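Home News Venues Responsible Play Contact
Search this site Search
Media release
February
By the Plarkham Bowls and Social Club

Plarkham is switching off its pokies – and bringing back the meat raffle

I'll get straight to it. From the end of February there won't be a single poker machine left at the Plarkham Bowls and Social Club. We had 34 of them, lined up along the back wall where the dance floor used to be, and I've wanted that floor back for years.

Members voted on it last month and the motion got up with 150 in favour and 38 against. I know some of those 38 quite well (they've told me what they think over the bar, and fair enough). A few of them just like a quiet hour on the machines with a beer, and I don't reckon there's anything wrong with that. But I've also sat with people who couldn't stop at an hour, and I got tired of pretending the two had nothing to do with each other.

So what are we doing for money? Bingo, for a start. We're also bringing back the meat raffle, with trays from the butcher in Stitau, and running a footy tipping comp with Arier, our sister club up the road. Arier got rid of its machines before we did and its bistro is packed most nights, so I've been pinching ideas from them without any shame at all.

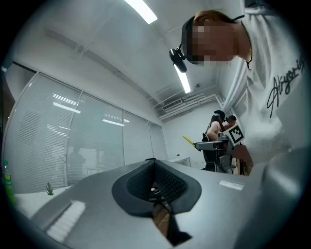
What happens to the old gaming room

The carpet's coming up first – you'd remember it, purple with the gold swirls – and then we'll see what state the boards are in. The first stage is costed at $3580, and that gets us a sanded floor, fresh paint and proper lights over the stage. Tu, the cafe next door, will look after coffee and cake in the afternoons.

I still love a flutter, by the way! I'll have my few dollars on the Cup like I do every year, and the sweep is staying put. It's a dollar a ticket and you can't chase your losses on it.

The first bingo session starts at 7 pm and visitors are welcome. Bring your own dabber if you're fussy, otherwise there's a box of them at the bar.

Media enquiries: please ask for me at the front desk after 10 am.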